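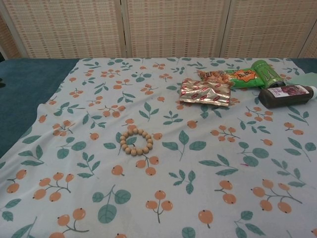
Figure 7. Practice layout on a patterned cloth: bracelet, snack packets, can and bottle.

7 Recording demonstrations with the Pelkonen chest mount

This section covers table set-up, recording and review for the Plasinix tabletop kit. Complete the mount fitting and lens check in section 6 before you begin.

7.1 Preparing the table

1. Clear the table of anything not on the task sheet.
2. Spread the cloth over the work area. Small wrinkles are acceptable. Flatten any fold high enough to hide the base of an object.
3. Place the objects within arm's reach of the wearer. Leave the front part of the cloth free for hand entry.
4. Lay cans and bottles on their sides if the task sheet calls for a lying start. In Figure 7 the can and the bottle are both on their sides, with the white bottle cap pointing right.
5. Set any overlap between soft packages. The foil packet and the green and orange bag in Figure 7 are an acceptable overlap, as each can still be told apart by color.
6. Place thin or open objects, such as the bead bracelet, apart from the packages.

Note: A printed cloth makes segmentation harder. Use a plain cloth for the first session and change to a printed one only after the kit reports a stable object list.

Caution: Tighten all bottle caps before recording. Liquid damage to the gripper is not covered by the Plasinix warranty.

7.2 Recording a demonstration

1. Stand at the long side of the table, facing the objects. Keep both hands out of view.
2. Press the side button on the mount once. The indicator turns green.
3. Hold still until the second tone. The kit uses this interval to build the starting object list.
4. Carry out the task at normal working speed. Use one hand unless the task sheet states otherwise.
5. Withdraw your hands and hold still until the indicator turns off.
6. Return the objects to their starting positions – small differences between runs are expected and improve training.

Record 30 demonstrations per task. A task with fewer can be loaded, but the trainer marks it as incomplete and the arm runs at reduced speed.

Note: Do not lean over the table during a run. If the chest mount tilts past its limit, the indicator turns amber and the run is discarded.

7.3 Reviewing the object list

1. Open the Grosov viewer and select the latest run.
2. Compare the object list with the task sheet.
3. If two packages have been merged into one entry, select Split and draw a line between them.
4. If a shape printed on the cloth has been listed as an object, select it and choose Background. The setting applies to every run made on that cloth.
5. Select Save. Unsaved corrections are lost when the viewer closes.

Reflective foil may produce a broken outline. Turn the packet slightly or move the lamp, then record the run again. Do not correct foil outlines by hand.

7.4 Storage limits

The mount stores 1,260 runs. When storage is full, the side button has no effect and the indicator flashes red. Transfer the runs to the base unit before deleting them from the mount.

Layout and procedure checked by Liam Garside, Bevergate test room. For gripper calibration, go to section 8.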